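# Getting Through Your First Winter in Zarnum

Winter arrives on day 86 in a standard Zarnum save, and most first settlements don't make it to the thaw. The steps below are for the default difficulty on the Alluswood map. They work on the others, but the distances will be different.

## Before the snow

Stop expanding by the middle of autumn. Every new hut is another stove to feed, and stoves burn one log per night once the temperature drops. With six settlers in three huts you need 158 logs in the shed by day 86. If you're short, pull people off the quarry first. Stone can wait.

Food is simpler. Smoke everything. Raw fish spoils in four days even in the cold cellar, and smoked fish keeps until spring. Build the smokehouse next to the river dock so your fisher doesn't lose half the day walking.

1. Open the work tab and set smoking to priority 1.
2. Set the fish limit to 166.
3. Turn off "eat raw if hungry" for all settlers.

The third setting is easy to miss. It's at the bottom of the diet page, under the list of meals, and it resets if you load a save from before the October patch.

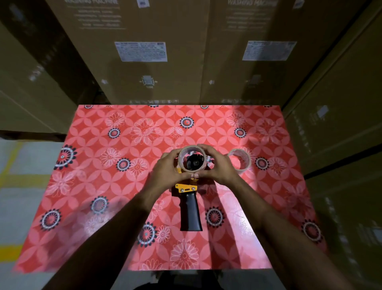 Clothing comes next. Each settler needs a lined coat, and a coat takes two hides and one bundle of wool. Figueroa, the trader who comes up the south road, sells wool cheaply until the first frost and then doubles his price. Buy on his last autumn visit, even if you have to give up your spare tools.

## During the snow

Keep everyone inside the fence after dark. Wolves come from the north side of the map, so put the gate on the south wall. Check the cold meter each morning. Below 13 a settler starts losing health and should stay by a stove until it climbs back up.

If someone gets sick, move them to a hut alone. Begoñe Vidal tested this on the Ekutmont forum and the fever never spread through a closed door in any of her runs.

When the river ice cracks, put the fisher back to work and take the stoves down to half. Don't plant yet. There is usually one more frost, and it kills seedlings overnight.

Emiliano Mateos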